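Rollside Hand Trial, Project Report
August 8, 2018

The Skudura spec sheet calls its hand "ready for kitchen work." We doubted that, and after 183 tries at moving fruit from a basket to a fridge shelf we still do. The Alvarado controller dropped the link 51 times, and we counted each drop as a failed try.

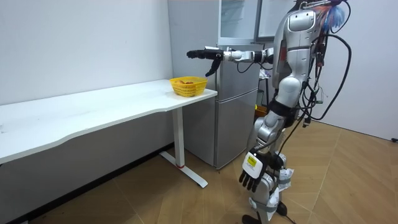
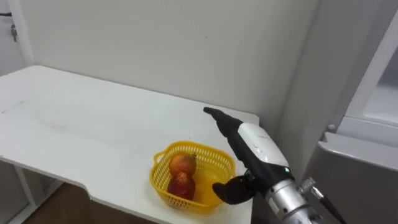

Room view, then head view. 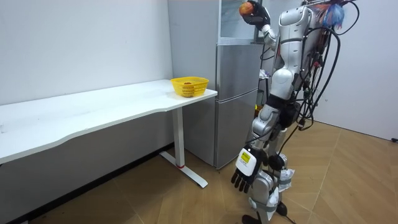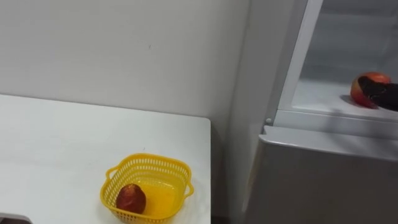

Our numbers cover one hand only. The Nondberg hand came in too late, so any claim that one beats the other would be a guess. We would rerun both with a wired controller before buying either.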